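What Is Inside a Desktop Computer?

People like to say a computer has a "brain." Be careful with that word. A brain can wonder what's for lunch. A computer follows steps, very fast, and that's all. So open the case and look for the parts doing the work.

The big green board is the motherboard. Everything else plugs into it, one way or another.
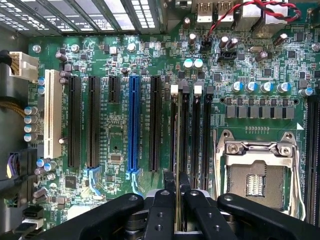
The motherboard, with its long slots. The bright blue one is easy to find.

Memory goes in the narrow slots. It holds what the computer is using right now, and it forgets when the power goes off -- not much like your memory, is it?

The processor does the math. It sits in a socket in the motherboard. Some ads make it sound like the only part that matters. Try running it without a power supply!

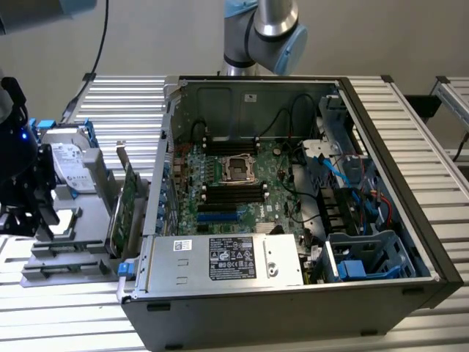 A desktop tower on its side. The silver box at the bottom is the power supply.

Long slots are for expansion cards, which add extra jobs such as better graphics. Does every computer need one? The box at the store may hint that it does. Plenty work fine without. 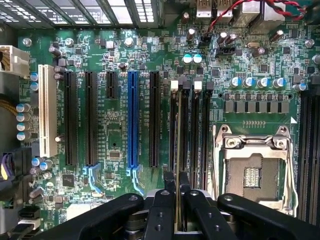
Does more memory always make a computer faster?
Only if it was running short. If your programs already fit, adding more won't change much, whatever the ad says.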